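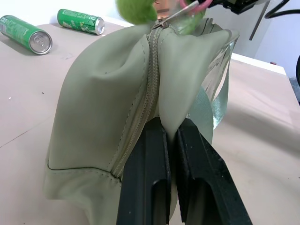 Stoffbeutel Costia in Salbeigrün, mit Anhängern am oberen Rand

Costia – Reißverschlussbeutel aus Stoff
Artikelnummer 1223
Hersteller: Zastum

Produktbeschreibung

Der Beutel Costia ist ein weich gearbeiteter Stoffbeutel für die Aufbewahrung kleiner Gegenstände im Haushalt, im Büro und auf Reisen. Er gehört zur Serie Soma, in der Zastum Beutel, Etuis und flache Mappen in aufeinander abgestimmten Farbtönen anbietet. Der salbeigrüne Oberstoff hat eine matte Oberfläche. Der senkrecht verlaufende Reißverschluss ist im gleichen Farbton gehalten und beidseitig mit sichtbaren Nähten eingefasst. Der Schieber ist aus Metall gefertigt.

Hauptteil und Bodenteil sind durch eine abgesteppte Naht voneinander abgesetzt. In gefülltem Zustand wölben sich die Seiten nach außen. Leichte Falten im Oberstoff sind materialbedingt und stellen keinen Mangel dar.

Verwendung

Der Beutel eignet sich für Schreibgeräte, Kosmetikartikel, Ladekabel, Nähzubehör und vergleichbare Kleinteile. Die empfohlene Füllmenge beträgt höchstens 300 g. Bei stärkerer Beladung kann sich der Reißverschluss verziehen. Spitze oder scharfkantige Gegenstände sind vor dem Einlegen mit einer Schutzhülle zu versehen. Für die Aufbewahrung von Lebensmitteln ist der Artikel nicht vorgesehen.

Technische Angaben

Modell: Costia
Serie: Soma
Farbe: Salbeigrün
Verschluss: Reißverschluss, Ton in Ton
Breite des Bodenteils: 13 cm
Empfohlene Füllmenge: höchstens 300 g
Verpackungseinheit: einzeln

Anhänger und Zubehör

Anhänger sind nicht Bestandteil des Lieferumfangs. Der abgebildete flauschige Pompon in Limettengrün, der silberfarbene Metallclip und der rosafarbene Kunststoffring sind beim Beutel nicht enthalten. Passende Anhänger führt Zastum unter der Bezeichnung Royer in wechselnden Farben. Ein Anspruch auf Lieferung einer bestimmten Farbe besteht bei Anhängern aus Restbeständen nicht.

Beim Anbringen eigener Anhänger ist darauf zu achten, dass der Schieber frei beweglich bleibt. Schwere Schlüsselbunde sollten nicht dauerhaft am Beutel getragen werden. Für Schäden am Reißverschluss, die auf eine übermäßige Belastung durch Anhänger zurückgehen, wird kein Ersatz geleistet.

Pflegehinweise

Der Beutel ist vor der Reinigung vollständig zu entleeren, Anhänger sind abzunehmen. Leichte Verschmutzungen lassen sich mit einem feuchten Tuch und etwas milder Seife entfernen. Der Artikel ist nicht für die Waschmaschine und nicht für den Trockner geeignet. Nach der Reinigung wird der Beutel geöffnet und liegend an der Luft getrocknet, nicht auf Heizkörpern oder in direkter Sonne. Ein schwergängiger Reißverschluss kann mit einem handelsüblichen Pflegestift behandelt werden. Der Stoff darf nicht gebügelt werden.

Lieferung und Verfügbarkeit

Die laufende Auflage umfasst etwa 2000 Stück. Die Auslieferung erfolgt in der Reihenfolge des Bestelleingangs. Eine Nachfertigung in Salbeigrün ist für Oktober vorgesehen. Vorbestellungen hierfür werden unter der oben genannten Artikelnummer entgegengenommen. Teillieferungen sind bei Sammelbestellungen zulässig, sofern der Besteller dem nicht ausdrücklich widerspricht.

Rückgabe und Reklamation

Ungebrauchte Artikel werden innerhalb der gesetzlichen Frist zurückgenommen. Die Rücksendung hat in sauberem Zustand und in geeigneter Verpackung zu erfolgen. Bei Reklamationen sind die Artikelnummer, das Kaufdatum und eine kurze Beschreibung des Mangels anzugeben. Bei Schäden an Naht oder Verschluss ist zusätzlich eine Aufnahme der betroffenen Stelle beizufügen. Geringe Farbabweichungen zwischen der Darstellung am Bildschirm und dem gelieferten Artikel sind technisch bedingt.

Stand der Produktangaben: Sonntag, 7. April 2024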